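Urkis Stone Soap and Sealer Set

If you've just had a stone countertop put in (congratulations!), you've probably already been handed a long list of things you can't do to it. No vinegar, no lemon cleaner, no scouring pads. The Urkis set is what we reach for after all those no's, and we've been using it in our own shop kitchen long enough to be pretty fond of it.

You get two bottles and a cloth. The soap is a 16 oz concentrate, pH neutral, with a very light smell of green tea that's gone by the time the counter dries. One capful goes into a bowl of warm water and that's plenty for a big kitchen. The sealer is a 6 oz bottle, and it soaks into the stone and leaves the look alone, so polished stays polished and honed stays honed.

Sang Chu, who runs our sample room, seals the display slabs on a Friday afternoon and they're ready for people to lean on and put coffee cups on by the next morning. She swears by thin coats - thinner than you'd think! Pour a little on the cloth, work in small circles, wait ten minutes, then buff until your hand glides.

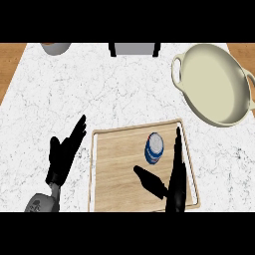 Marble is the stone we get asked about most, and yes, the set works beautifully on it. Keep in mind that a sealer slows down stains like oil, coffee and red wine, but it won't stop etching, those dull spots that acids leave on the polish. Wipe up tomato sauce and orange juice right away and you'll be a lot happier. Light etching on honed stone can often be softened with the Nosetti polishing powder, sold separately.

Is it time to reseal? Drip a spoonful of water on the counter and leave it for 15 minutes. If the stone underneath has gone darker, give it another coat. Most of our customers do this every December before the holiday cooking starts, and the counters by the sink may want it sooner.

Works on: marble, granite, travertine, limestone, slate
Not for: laminate, glass, unsealed wood
Soap: 16 oz concentrate
Sealer: 6 oz, water based
Cloth: cotton, machine washable, no fabric softener please

Refills of the soap come in the same bottle shape, so the old cap still fits. Got an odd stone, or an old counter with a mystery finish? Write to Krešimir Obradović at our service desk and tell him what you have - he loves a puzzle and will mail you a small tester of the sealer to try in a corner first.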